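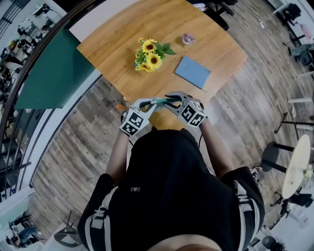 4. Installation et entretien courant de la table

Cette section concerne la table carrée Varela à plateau en bois, utilisée comme table de travail individuelle. Le montage du piètement est traité à la section 3. Ne passez à la suite que si les quatre vis de liaison sont serrées.

4.1 Choisir l'emplacement

1. Posez la table sur un sol plan. Si elle bascule, tournez le patin réglable du pied concerné jusqu'à ce que le plateau ne bouge plus.
2. Laissez au moins 123 cm entre le bord de la table et le mur du côté où se trouve la chaise.
3. Écartez la table des radiateurs et des bouches de soufflage.
4. Si la chaise est à roulettes, vérifiez que son piètement passe sous la table sans toucher les pieds.

ATTENTION : ne tirez pas la table par le bord du plateau. Soulevez-la à deux, par la ceinture.

Note : les nœuds et les écarts de teinte d'une planche à l'autre font partie du bois. Ils ne sont pas couverts par la garantie. Un plateau neuf fonce un peu au cours des premiers mois, et les zones restées sous un objet gardent une teinte plus claire. Déplacez les objets de temps en temps pendant cette période.

4.2 Disposer les objets sur le plateau

1. Placez le vase ou le bouquet vers le centre. Un bouquet large, de tournesols par exemple, occupe vite un quart de la surface ; tournez le feuillage du côté où vous n'écrivez pas.
2. Glissez un dessous de vase en liège ou en feutre sous tout récipient contenant de l'eau. Le disque fourni (réf. 411) convient aux vases courants.
3. Gardez libre la bande située devant vous, sur toute la longueur des avant-bras.
4. Rangez le carnet sur le côté de la main qui écrit, à plat, entièrement sur le plateau.
5. Posez les stylos parallèlement au bord ou dans un pot. Un stylo qui dépasse tombe au premier passage de manche.
6. Réservez un seul coin aux petits objets.

Note : les flacons et les bouteilles se rangent de préférence hors de la table, sur une tablette ou un meuble voisin.

4.3 Utiliser des feutres et des marqueurs

Le plateau est huilé. L'huile ralentit la pénétration de l'encre mais ne l'empêche pas.

1. Étalez le sous-main avant d'ouvrir un marqueur.
2. Tenez le marqueur à l'horizontale pour retirer ou remettre le capuchon, au-dessus du sous-main.
3. Appuyez sur le capuchon jusqu'au déclic.
4. Ne laissez jamais un marqueur ouvert au contact du bois, même pour quelques secondes.

ATTENTION : les marqueurs permanents tachent le bois de façon définitive si l'encre n'est pas retirée dans la minute. N'utilisez ni acétone ni éponge abrasive.

4.4 Retirer une tache

Tache d'eau (auréole sous un vase)
1. Essuyez et laissez sécher une nuit.
2. Frottez légèrement avec un chiffon doux et une noisette d'huile Skernov, dans le sens du fil.
3. Essuyez l'excédent après dix minutes.

Pollen
1. N'essuyez pas avec un chiffon humide : le pollen s'étale et jaunit le bois.
2. Aspirez avec l'embout brosse, ou décollez les grains au ruban adhésif faible.
3. Passez un chiffon sec.

Encre
1. Tamponnez avec un papier absorbant, sans frotter.
2. Passez un chiffon à peine humide et une goutte de savon noir.
3. Si une trace persiste, poncez à la main au grain 320, puis huilez de nouveau la zone.

4.5 Huiler le plateau

À faire deux fois par an, par exemple en avril et à l'automne.

1. Débarrassez entièrement la table, bouquet et carnets compris.
2. Dépoussiérez, puis essuyez le plateau avec un chiffon sec.
3. Appliquez l'huile en couche mince, planche par planche. Un flacon de 450 ml suffit pour plusieurs entretiens.
4. Retirez le surplus au bout de vingt minutes.
5. Laissez sécher 24 heures sans rien poser.

ATTENTION : les chiffons imprégnés d'huile peuvent s'enflammer spontanément. Faites-les sécher à plat, à l'extérieur, ou plongez-les dans l'eau avant de les jeter.

Pièces de rechange pour cette section : patin réglable (réf. 848), dessous de vase (réf. 411). Pour le remplacement d'un patin, voir la section 6.2.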